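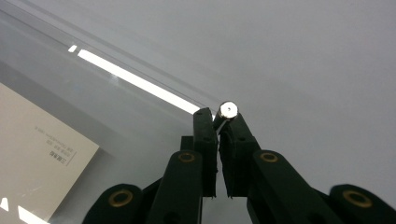
A small metal cylinder, easy to lose and hard to replace.

Home | Kitchen | Workshop | Garden Shed | Ask Us

Filed under: Workshop Tips, Small Parts

Keeping Track of Pins, Pegs and Other Little Metal Bits

If you have ever taken apart a cabinet hinge or a folding chair on a Saturday afternoon, you know the sound of a little pin hitting the floor and rolling off to parts unknown. I have spent more time than I care to admit on my hands and knees with a flashlight, and over the years I have picked up a few habits that save my back (and my temper!).

Start with a towel. An old bath towel spread over the bench is the best thing I know for small parts, and it works on the kitchen table too. Things land and stay put. Pick a plain, light color, and skip anything with loops so long that a pin can burrow down into them. I have one that came from my mother's linen closet and it has seen four decades of repairs.

Next, get yourself a muffin tin. Each cup holds the pieces from one step, and you fill the cups left to right as you take the thing apart. When it's time to put it back together you just work right to left. I did this with a Trekness camp chair last May and for once had nothing left over at the end.

Shiny pins can be slippery little things, especially if there's oil on your fingers. Wipe the pin with a dry rag first. Blunt tweezers will hold one nicely, or needle-nose pliers with a wrap of masking tape on each jaw so you don't scratch the finish. Pinch it near one end and leave the other end free to go into the hole.

A magnet dish is handy, but do test it first, as brass, aluminum and a good deal of stainless won't stick. I learned that with a whole handful of shelf pegs from a Norano bookcase, which slid right off the dish and under the freezer.

For storage I like baby food jars with the lids screwed to the underside of a shelf. Write the size on masking tape and put it on the glass, because 6 mm and a quarter inch look just the same to tired eyes. If a pin has gone missing for good, take its twin along to the hardware store and try it in the gauge there.

And before you sweep up, run your hand over the towel one more time, then shake it out over a tray.

Contact us | Copyright 2023 Kekance Home Tips | Back to top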